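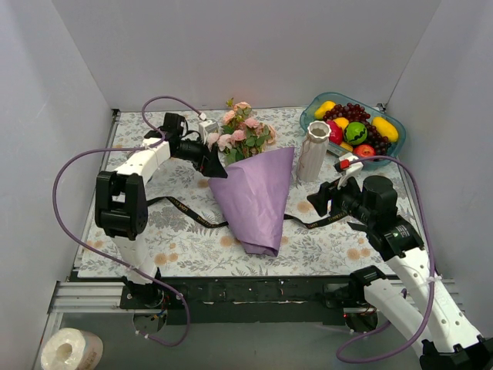

Print | E-mail

Gripper Trials - Working Group Minutes
Tuesday, November 16, 2021, Clelthorpe, Room 4

1. Minutes of the previous meeting
Approved with one correction: the Tallach fingers were tested at the lower current limit.

2. Gripper comparison
Each finger set has now completed 200 closing cycles on the two-arm cell. The Tallach set held position throughout. The Sauerland set slipped on ribbon and thin paper in 7 of 40 grasps - all on the left arm. Vase and fruit grasps showed no difference between sets.
Action: swap the Sauerland fingers to the right arm and repeat the ribbon grasps.

3. Cabling
Gripper cable loops are too long and could snag at full reach. Shorter cables to be ordered. Strain relief at the base mounts deferred.

4. Controller
Rorcombe firmware drops the jaw position reading when both arms are commanded together. Log files to go to the supplier. No change of controller before May.

5. Any other business
Spare wrist motors: four in stock.

Meeting closed at noon.

Print | E-mail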